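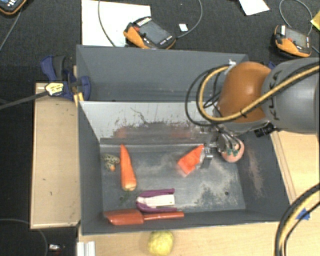

A KUKA arm at work over a divided bin of mixed objects.

Retholm, October 1, 2026

Birine has opened orders for its Pramik bin-picking package, a combined gripper, software and support service intended for companies that already own an industrial arm. Chaltu Zeleke, who leads the product group, discussed the offering from the firm's Retholm office.

"Most of our customers bought the arm years ago," Zeleke said. "They are asking for a way to use it on mixed goods, and they do not want to rebuild the cell."

Installation takes 2 days under the standard agreement, according to Zeleke, and includes training for up to 4 operators. The customer supplies the bin and the mounting table. Objects of differing shape, such as the long carrot and the flat-bladed utensil shown lying with other items in the front half of the bin, are the kind of load the service was planned around.

"A long thin item and a round one call for different approaches," she said. "The software proposes a grasp for each, and the operator may set limits on force and reach."

Gunvor Nyberg, who reviewed the package for the distributor Ayele, ran 900 picks over the course of her evaluation, which began in April. She described the setup manual as clear but had reservations about cable routing.

"I would like to see more guidance on dressing the cables near the wrist," Nyberg said. "The instructions give it one page — that is too little for an arm that has to reach down beside a wall."

Zeleke said a revised chapter is in preparation and will be sent to existing customers without charge. The support contract runs for 15 months and covers remote assistance and replacement finger pads. Arms with older controllers are assessed individually before an order is accepted.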